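Nellitz home simulator: can the two-arm model get through doorways without custom scripting? 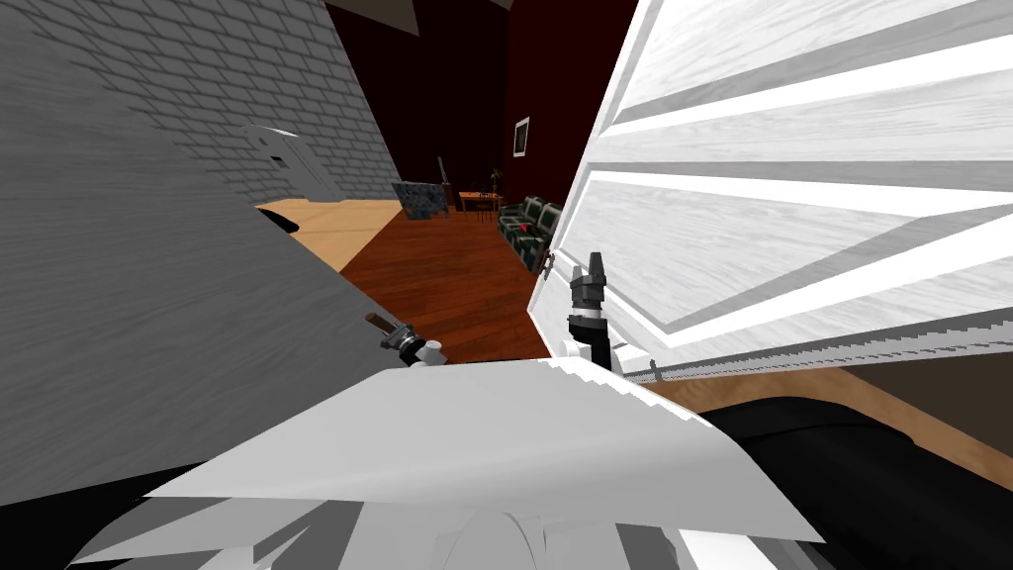 Simulated apartment, view from the robot at the doorway to the living room.

Posted by Hawi Kahsay, January 5, 2022

I am evaluating the Nellitz simulator on the 30-day trial. The task is to drive a two-arm mobile robot from the hall into the living room and stop near the armchair. The stock planner halts at the door opening and reports "no valid base path". The same robot crosses open floor fine. Is door passage part of the base license, or do I need the Jekside navigation add-on? The add-on is listed at $268 per seat and I would prefer not to buy it for one door.

Ingvild Granström

It is in the base license. The planner uses one footprint for the whole robot, and by default that footprint is computed with the arms extended. Check these in order:

Set footprint_mode to "current_pose". The default is "max_reach".
Fold both arms before the base move and hold the grippers inside the width of the body.
Lower the wall and door padding. It ships at 8 cm per side, too much for an interior door.
Rebuild the cost map. Changes to padding are ignored until you do.

I ran 2,000 door crossings this way in July on the Gebretsadik apartment set. Remaining failures were nearly all door leaves left partly open - the planner treats a leaf as fixed and will not push it.

Suqin Jiang

Had the same error. Reinstalling fixed it for me, not sure why.

Wondimu Dinsa

Agree with Ingvild on the footprint. Jekside adds door opening and handle grasping. If your doors are already open you do not need it. Trial seats can't change padding from the menu, so edit the config file.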